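When I sat down with Dayana Contreras in the student union at Deltdale, she was on her second iced coffee and it wasn't even ten in the morning. She's a sophomore, she commutes in from Murside, and she runs the campus peer listening line three nights a week. I wanted to know how she sleeps!

"Badly," she said, laughing. "But better than last year."

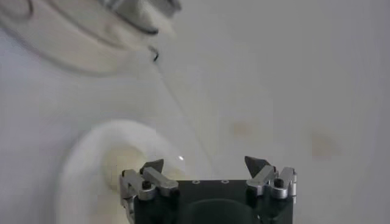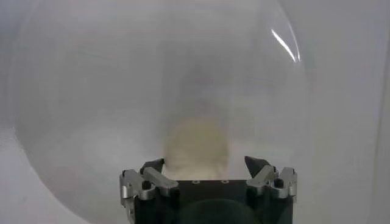 Last year was the roommate year. Dayana had moved into a triple in Nair Hall with two girls she'd never met, and by December she was eating most of her dinners in the library stairwell. "I wasn't failing anything," she told me. "I just didn't talk to a single person some days, and there are almost 1,000 people in that building."

I've been there (freshman me knew every vending machine on campus), so I asked what got her out of it. She said it was a flyer for the listening line, and a senior named Hermenegildo Olvera who picked up when she called.

"He let me complain about dishes for an hour," she said. "Then he asked if I'd eaten. I hadn't, so he stayed on while I made noodles."

Now she takes the calls herself. The line got 523 of them last semester, mostly after 11 p.m., and a lot of them start the way hers did – with dishes, or a parking ticket, or a bad quiz grade. "People warm up to the real thing," she said. "You can't rush them."

Her own fix was moving back home and keeping her phone in the kitchen overnight. Her mom approves of the first part more than the second, which means no more good-night texts. Dayana checked the time, grabbed her bag and told me she had a stats lab to get to.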